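Shared shop -- two-arm build, minutes

Started 7 pm, finished late. Amirul Teoh chairing, Hidayah Menon typing this up fast, sorry for spelling.

**1. Where we are**

Both arms on the front rail, walls papered, plates out on the table. Job stays the same as in November -- plates into the white bin, both arms working.
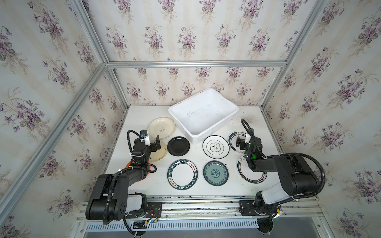 Amirul wants the plate set left alone til the next meeting. Mixed rims, dark and light, glossy black one included. Agreed. Hidayah asked for 10 runs logged per setup before anyone touches the settings. Also agreed, with grumbling.

**2. Right arm**

- Reach into the bin. Go in slower, Amirul to edit the speed file.
- Cable loop above the wrist: leave it long for now.
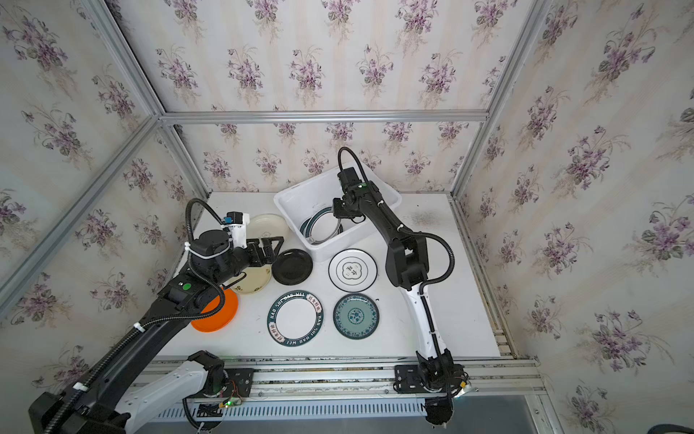

- Zip ties -- 14 left in the drawer, order more from Girkthorpe.

**3. Left arm**

Black plate again. Grip on a glossy rim is the worry. Rukdale finger pads suggested, 3 sets, cheap enough. Question of both arms holding plates close togehter in front of the bin -- do we want a minimum gap? 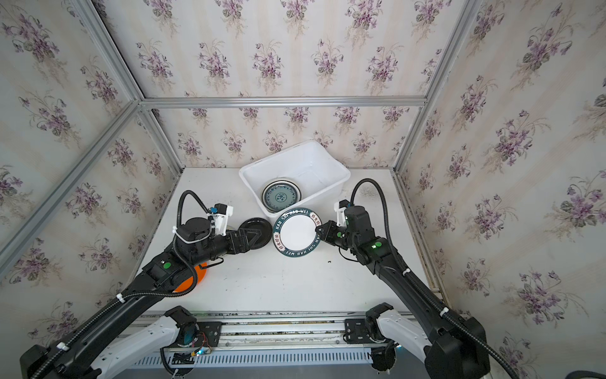 No decision. Hidayah to write up two options, one page max.

**4. Board by the left base**

Still bare, wires exposed. Needs a cover. Amirul to print one.

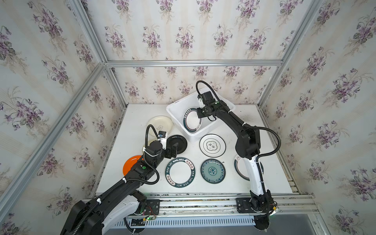 Villanueva quote for the front panel not in yet, chase. Table wipe-down before each session, whoever's first in.

**Actions**

- AT: speed file, cover, chase quote
- HM: gap options, zip ties, pads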